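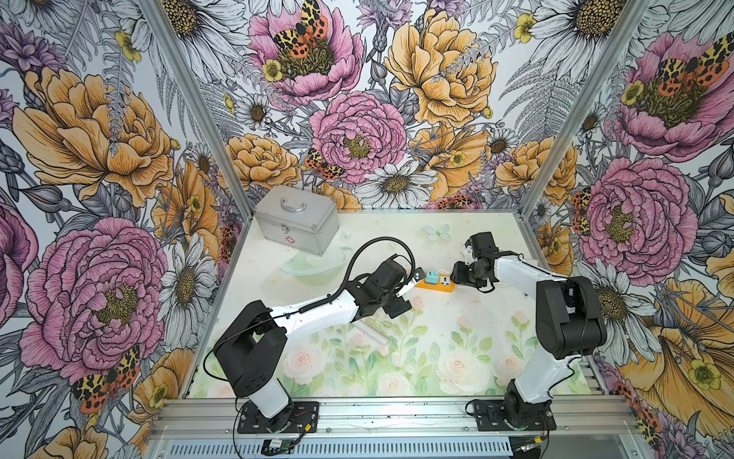
Drernstead sells small things for the house: power strips, adapters, first-aid boxes, bowls, table mats and wallpaper. We started in Uswood with 31 products and a suspicion that most of what gets called "smart" is a lamp with an app. We still think so.

We carry 278 products now, and we'd happily drop a few. A flowered mat hides crumbs for a day or so, then you have to wipe it like any other.

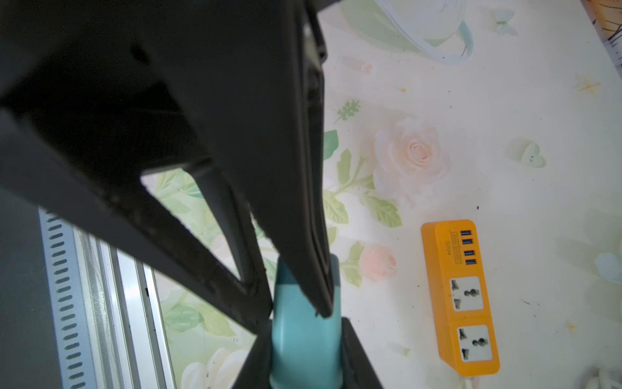
Petkov wrote to us in October that roses on a table covering are fine until you drop a pin on them, and asked for a plain version. Fair enough. We have 4 plain colors in stock.

Charging is where we get fussiest. Makers love to print big promises on the box — we plug things in and leave them overnight before we list them.
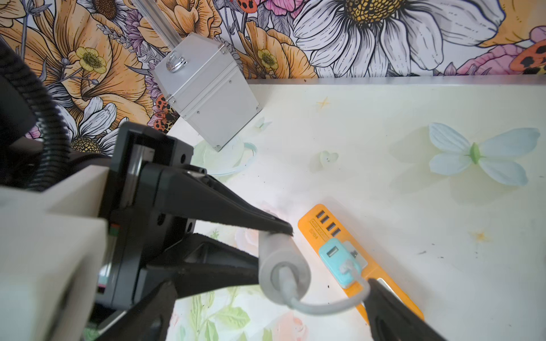
The Sonell range went through the same routine, and we sent half of it back. Adapters that block the next outlet don't get listed, whatever the discount.

Our wallpaper comes in short rolls. Try one wall before you order 200 feet of peonies. 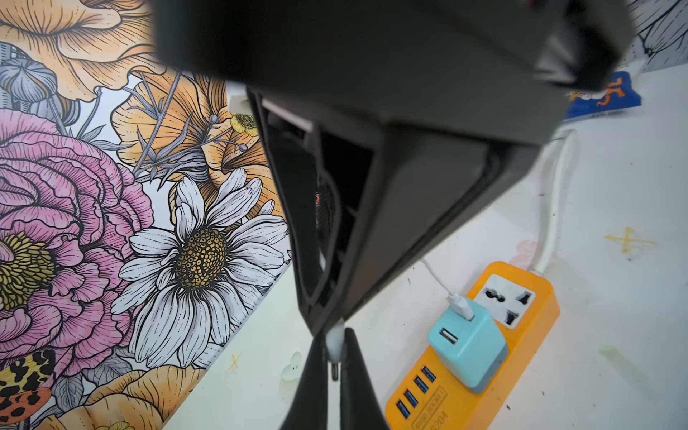
Large-flower wallpaper with daisies

Orders placed before noon leave Uswood the same day.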